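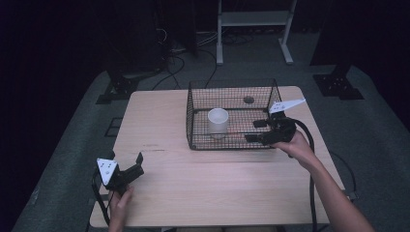
Buying and Breeding > Is this cattery contract normal?

pawsandpatience
August 26, 2021
We're on the list for a Ragdoll kitten from a cattery called Ledesma, out past Ondcombe. The price is $1384, with a deposit of 50 percent that we don't get back. The contract says the kitten has to stay on one brand of supplement for life or the health guarantee is void. Is that standard? The breeder was nice on the phone.

greytabby_2801
They're all nice on the phone. Which supplement?

pawsandpatience
Elex. You order it through a link on her site.

greytabby_2801
Then she gets a cut of every tub. I'd walk away. A guarantee that depends on you buying powder for fifteen years isn't worth much.

mollymeows
That's harsh. My breeder had the same clause and she's wonderful – my boy is five and has never been sick. Some of them really do believe in the stuff.

greytabby_2801
I'm sure she believes in it. Has your boy ever been off it?

mollymeows
No, why would I risk it?

greytabby_2801
So you don't know if it does anything.

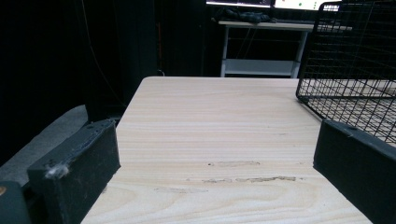 Does a supplement clause tell you anything about the health of the parents?

It tells you nothing at all, so ask for the heart scans and the HCM gene test results on both parents, with the cats' registered names on the paperwork.

illberg_cats
I breed, small scale, and I don't use these clauses. I do take a deposit and keep it if people back out, so I wouldn't hold that part against her. Half is steep, though. Ask what happens if SHE cancels.

pawsandpatience
I asked about the tests. She said the parents are "vet checked."

greytabby_2801
Vet checked means somebody listened to the heart for ten seconds. I paid $1322 for a "vet checked" kitten and the murmur showed up in May.

mollymeows
Sorry about your cat, but one bad experience doesn't make every breeder a crook.

greytabby_2801
Didn't say crook. I said get the papers.

pawsandpatience
Emailed her for the scan reports and asked to have the Elex part taken out. No deposit until I hear back.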